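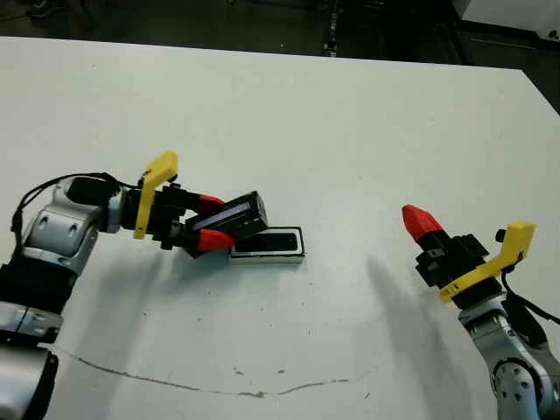 Brurnavton shared workshop shows its two-armed table robot in September

The members of the Brurnavton workshop will open their doors this September to present Emo, a robot with two arms which they have built in the evenings over the past 42 weeks. Entry is free and the doors open at 6 pm.

Emo works at a white table. Each arm carries a gripper with red fingertips, held by a yellow bracket. The programme for visitors is a simple one: the left arm picks up a black piece and brings it to its tray, while the right arm waits for its turn.

"We wanted a machine that our neighbours can look at from close and ask questions," said Covadonga Escobar, who started the build. "The fingertips were the longest work. We changed the shape 7 times before we were satisfied with it."

The wiring and the control program were made by Norbert Bartoš and Rukhsana Mughal. The group has already tried the lifting task 600 times and keeps a notebook of every failed grip, organised by cause. Visitors are welcome to read it.

After the presentation, Unai Herrero will explain how to fix a bracket to an arm and how to route the cable so that it does not pull at the wrist. Children may come with an adult.

The workshop is in the Hesora building, ground floor, entrance from the courtyard. There is place for 200 persons during the evening. Groups from schools are asked to write to Marcelino Segura in advance, at the workshop's postal address or through the notice board at the entrance.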